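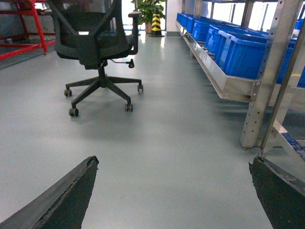

Home | How-To | Workroom | Storage | Contact

Print this page | E-mail this page

Putting a Workroom Back in Order, Floor First
By Kirsten Hjaltested

Every workroom I have been asked to straighten out had a label maker in it. The label maker is where people go when they can't face the floor. Put yours in a drawer. You can have it back at step five.

What follows takes an afternoon in a room of ordinary size, longer if you stop to read old packing slips.

1. Clear the floor

Anything with wheels goes out into the hall. Office chairs are the worst offenders, as they wander into the one spot you need and then stand there looking employed. Sweep first, then mop with plain water and a squirt of dish soap. A glossy floor shows every streak, so change the water when it turns gray and don't try to get one more pass out of it.

When the chair comes back in, turn it over and pull the hair and thread off the casters. Tweezers work. So does a seam ripper, which Yuzhen Luo lent me in November and has asked about since.

2. Round up the lids

Lids breed apart from their containers. Gather all of them, the big round ones included, and lay them out where you can see them. Match each lid to something by trying it on, even if you are sure. I was sure about a stack of Ekon tubs for two years. 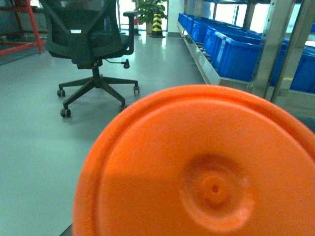 A lid with no container gets one month on a hook and then leaves. I know it might make a good tray. It has had every chance to be a tray.

Wash the ones you keep, and run a brush around the inside of the rim, where the dust packs down into felt.

3. Give the table one job

Pick the job and write it down. Sorting, packing, gluing, whatever it is that you do most. Gorazd Nikolovski once ran four jobs on one table at Guo and mailed a customer his sandwich.

Wipe stainless steel along the grain with a damp cloth, then go over it again with a dry one. Small parts should stand well in from the edge. Round ones stand on end – lay a cylinder on its side and you will meet it again under the radiator. 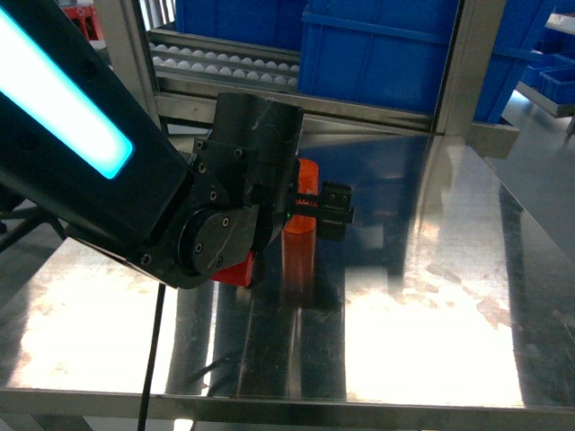
Orange cylinder on the steel table, standing on end.

4. Load the rack

If your shelves tilt, tilt them toward the person doing the reaching. Open bins go side by side at the front, long sides touching. Keep to one kind of part per bin. You will be tempted by the bin that is nearly empty, and a week later you'll be picking washers out of it by hand.

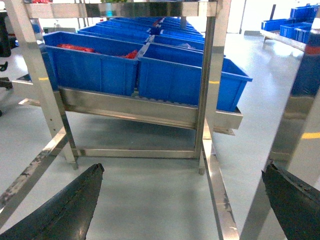
Fill them no higher than you can see into from where you stand. With 100 pieces of anything, split the lot over 2 bins and work from one until it runs out. Heavy things live low. Cloths and bags get a place of their own, or they will settle on top of whatever you are looking for.

Scuffs on a steel rail mostly come off with baking soda paste and 30 seconds of rubbing. The ones that don't are yours to keep.

5. Labels

All right, go and get it. Front of the bin, plain words, big type. "Misc." is not a plain word.

Last updated 5th August

Related
Choosing a Bin You Won't Resent
Casters: Clean or Replace?
Forough Ghorbani on Pegboard
What We Learned Moving the Brudness Stockroom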